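About Helum Baskets

We make and supply baskets for fruit, bread and other food that is better kept in the open air.
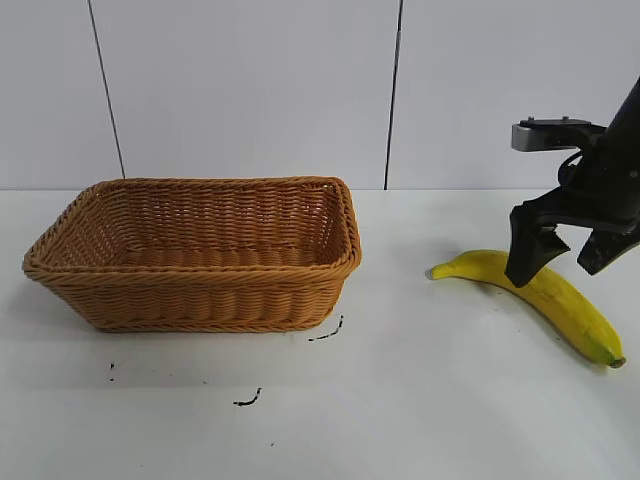

Why keep fruit in a basket and leave the closed bowl in the cupboard?
Air can pass through the weave from the sides and from below, so the fruit at the bottom does not sit in its own moisture. It also spreads over a flat floor and is less pressed than in a deep round bowl.

Who we are

Helum is a small company in Brovcombe. We are five persons in the workshop and the office together, and in September, before the holiday orders, we become seven. The company was started by Cyprian Krawczyk and Brahim Mansour, who met at the wholesale market where both of them were unloading fruit in the early morning. Cyprian had learned weaving from his uncle. Brahim had a family grocery, Belkadi, and he was every week throwing away bananas and pears which were bruised in the display, not in the truck.

The first baskets were made for this grocery. There were 10 of them, and to say the truth they were too deep. The customers took the fruit from the top and the bottom layer stayed there until it was brown. The second model was lower, with rounded corners, and it is still the father of the rectangular baskets we sell today.

What we make

Our main product is the rectangular basket, in three sizes. The smallest is for a kitchen counter in a home. The middle one is for a breakfast table in a guest house or a small cafe. The largest is for shops, and it fits on a normal shelf with its long side to the front.

We weave mostly with synthetic rattan. Many visitors ask us if natural rattan is not nicer. It is a beautiful material and we like to work with it, but a basket for food must be washed often, and natural rattan does not enjoy this. The synthetic strand can be washed with warm water and a mild soap, and it dries on the rack overnight. We have the natural material for bread baskets, by order only, and we ask the customer to use a cloth inside.

The collection for the home has the name Tarine. It comes in honey brown, in dark brown and in gray. The honey brown is the color most people choose, and we always keep it ready. For the gray please allow a little more time.

How a basket is made

Eusebio Montoya is responsible for the workshop. He starts with the frame, which decides if the basket will stand straight or not. After this comes the floor, then the walls, row by row, and at the end the braided rim. The rim takes almost as long as everything else together. A beginner in our workshop weaves floors and walls for several months before he is allowed to finish a rim alone.

Every basket is placed on a flat table before it leaves us. If it rocks, it goes back. If a strand end can be felt with the finger on the inside, it goes back also, as a strand end like this will scratch the skin of a pear or a peach. Eusebio makes this check himself, usually after four in the afternoon, when the machines of our neighbor are quiet and he can concentrate.

Caring for your fruit

Vimala Thampi answers the letters of our customers, and the majority of the letters are not about baskets. They are about fruit. She has collected the advice she gives most often, and we put it here so that everyone can have it.

Put bananas in last, on top of the other fruit, with the curve upward. In this position they rest on the two ends and the middle is not pressed.

Do not keep bananas close to fruit that you want to keep for long. They give off a gas when they ripen, and the apples and the avocados near to them will ripen faster too. When you want an avocado for tomorrow, this is useful, and you can put them together on purpose.

A banana with a little green on it is good for the basket. Small brown freckles are no problem, the fruit is simply sweeter. When the peel is more brown than yellow, use it for baking or put it in the freezer without the peel.

Do not wash the fruit before it goes into the basket. Wash it when you eat it.

Empty the basket one time per week, shake it over the sink and wipe the floor of it with a damp cloth. The corners collect small stems and onion skin. An old soft toothbrush is the best tool for them.

Keep the basket away from the stove and from direct sun in the window. The material will tolerate it, but the fruit will not.

For shops and guest houses

We supply 168 shops, cafes and guest houses in the region. The minimum for a business order is 40 baskets, and you may mix the sizes and the colors. Ferhat Ağca visits every new business customer before the first delivery. He measures the shelves and he looks from which side the people come to the fruit. It happened more than once that after this visit the customer ordered less than he had planned. We find this correct.

In the busy months the workshop finishes 600 baskets per month. We do not want to grow much above this number, for the reason that Eusebio would not be able to check every piece with his own hands.

Repairs

A broken rim can be repaired, and in most cases a loose row in the wall too. Send us the basket clean and dry, with a note where the damage is. The repair of the rim is free in the first two years. After that we ask for the cost of the material and the return postage. If the frame is bent we will tell you openly that a repair has no sense.

Please write on the note which size you have. If you do not know, the length of the long side is enough.

Visit us

The workshop in Brovcombe is in the yard behind the Belkadi grocery, and you enter by the green gate. We are open for visitors from nine in the morning until one. In the afternoon please call before you come. Baskets with small faults in the color are on the shelf beside the door and they are sold at half of the price. There is coffee, and usually also some fruit from the grocery.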